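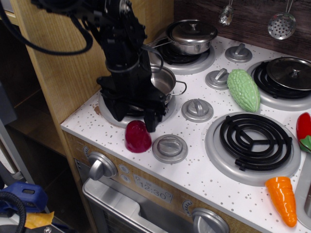 Chapter 2
Microphones and Where to Put Them

Most people who come to recording for the first time want to talk about equipment, and I quite understand why. Equipment is lovely. But before we open any catalogues I should like you to spend a little while simply listening to a room, which costs nothing and will teach you more than the first 19 pages of any manual I have read.

Choose a room you know well. Sit in the middle of it, close your eyes and clap once. Then move to a corner and clap again. The second clap will sound thicker and a good deal less clear, and a microphone placed in that corner would hear it much as you did. My old teacher, Alasdair MacRitchie, made every new class at Strachan do this for a whole morning, and we all felt extremely foolish until he played us the tapes.

2.1 What a microphone does

A microphone turns movements of the air into a small electrical signal. Inside it there is a thin sheet, called the diaphragm, which is pushed and pulled by the sound arriving at it. In a moving-coil microphone the diaphragm is fixed to a tiny coil of wire sitting in the field of a magnet, and as the coil moves a voltage appears across its ends. In a condenser microphone the diaphragm is one of a pair of charged plates, and it is the changing gap between them that gives us our signal. Condensers need a power supply - usually fed down the same cable - and moving-coil types don't.

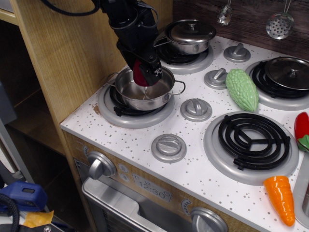 The signal is very weak in either case, and so the next thing it meets is an amplifier. We shall come to amplifiers in Chapter 3, where the Telaston desk used throughout this book is described properly, along with its rather stiff input switches.

2.2 Distance

Suppose you are recording a speaker and you place the microphone 105 centimetres from her mouth. Now move it back to 210 centimetres. You have doubled the distance, and out of doors, with no walls to help, the level of her voice at the microphone drops by six decibels. Indoors things are muddier. The direct sound still falls by six decibels, but the sound coming back from the walls and ceiling hardly changes at all, and so the voice seems to sink into the room.

Prapai Onsri, who recorded the Judaver choir pieces we study in Chapter 7, likes to begin too far away and creep forward a hand's width at a time, listening on headphones as she goes. I do recommend it - you will hear the words sharpen quite suddenly, and that is the spot to mark on the floor with tape.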